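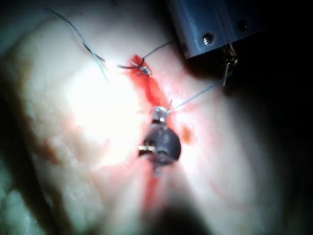

Suturing trials on the practice pad, seen from the wrist of one of the arms.

Grip trials wrap up in Clundville, and the cheap jaws are still in the running

Sunday, August 1, 2021

If you've been following these updates since April you'll know we've been going back and forth over which jaws to put on the end of the arms, and I'm very happy to say we've finished the first full round of stitching trials. It has taken far longer than I promised (sorry to everyone at Travier who kept asking) but we have results, we have opinions, and we have a bin full of used practice pads that smell faintly of rubber.

A quick recap for anyone new. We were comparing two sets of needle driver jaws, the Stetulau and the Lui. The Stetulau has a coarse grip pattern and a strong spring. The Lui is finer, lighter, and costs a good deal less, and I'll admit I went in expecting it to lose. Each set did the same job over and over: pick up the curved needle, pass it through both sides of a cut in a pad, hand it to the other arm, pull the thread through and tie off. We did 300 passes with each, split over several weeks so that tired hands at the controls wouldn't spoil one set more than the other.

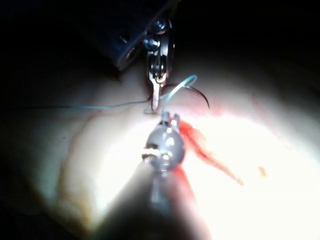

The handover was always going to be the hard bit. Driving the needle into the pad is fairly forgiving, and if you come in at a poor angle you can back out and try again. Passing it from one arm to the other is where things go wrong, as for a moment both sets of jaws have hold of a thin bit of curved steel and any disagreement between them turns the needle. A turned needle has to be put right before the next pass, and that eats time like you wouldn't believe.

The Stetulau held on better, no question. When it closed on the needle, the needle stayed put. The Lui let it roll more often, mostly when we picked it up close to the point, and 43 of its 300 passes needed a regrip before we could carry on. I was ready to call it there and then!

But then we got to the thread. All that lovely bite on the Stetulau is rather hard on suture. After a few pulls we were finding little flattened patches and the odd bit of fluff, and a couple of strands gave way while we were tightening the knot. The Lui hardly marked the thread at all, and tying off with it was a pleasure — I found myself saving the knots for my turn at the console, which didn't go down well with the others.

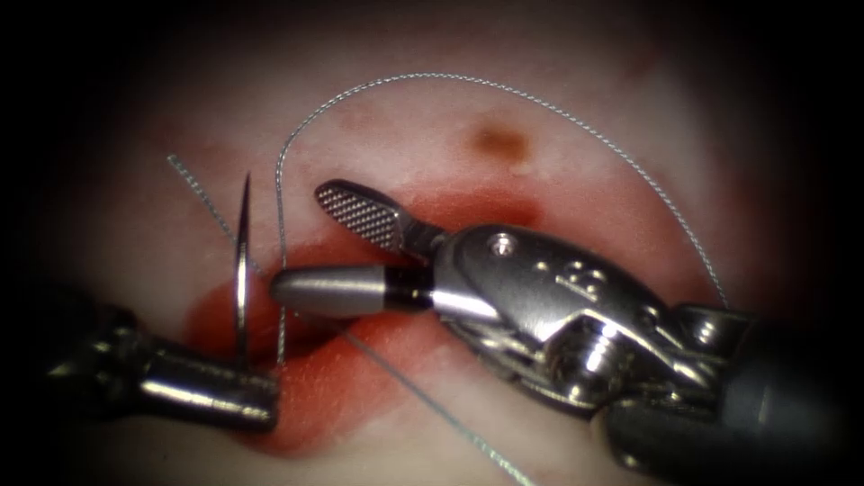 So we have one set that's better with needles and one that's better with thread, and the obvious thing to try was one of each. We'd put that off because it means two lots of calibration, and the controller we use isn't keen on being told that its left and right hands are different. It took most of a week to sort out. The closing force has to be set separately for each side, and if you forget to reload the settings after a restart the lighter jaws get squeezed as though they were the heavy ones. I forgot twice. Please learn from me and write it on the wall.

Once it was set up properly, though, the mixed pair was the nicest of the lot to drive. The strong jaws did the needle work and the gentle ones looked after the thread, and after an afternoon's practice you stop thinking about which is which. We only managed a short run with it, so I'm not going to quote a score next to the other two. It wouldn't be fair and somebody would put it on a slide.

We also had a go at comparing views. The fixed camera gives you the whole job and it's what most people prefer when they first sit down. The wrist cameras get you wonderfully close to the knot, but your own instrument is forever in the way, and the glare off a pale pad can be fierce. Turning the light down helped a bit. Turning it down further made the thread vanish altogether, so we settled on something in between and stuck with it for every run. Personally I'd want both views up side by side, with the wrist one a little smaller.

Wear is the other question I keep getting. We've opened and closed each set 2,000 times on the bench, away from the pads, and checked them every 1,000. The Stetulau looked much as it did on day one. The Lui had picked up a slight wobble at the pivot by the second check, small enough that you wouldn't feel it at the controls, but it's there and I'd like to know where it goes from here. 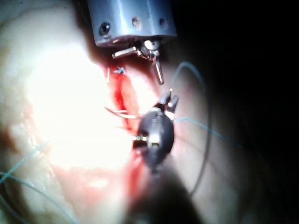

Travier's reply to the results was that a wobble at that stage would matter more to them than any number of regrips, and could we please run the bench test again with a fresh set before anyone orders anything. Fair enough. They'd also like the mixed pair put through the full 300 passes, with the same people driving and the same thread throughout.

That's the plan for the next few weeks, then. The new Lui jaws are on order and the bench is free. I've asked for a different make of pad as well, a slightly softer one, as I think ours may be flattering the stronger grip (more drag on the needle, more reason to hold tight). The full table of passes and regrips goes up on the project page once I've tidied the column headings, and if you'd like the settings for running two different jaws on one controller, drop me a line and I'll send them over.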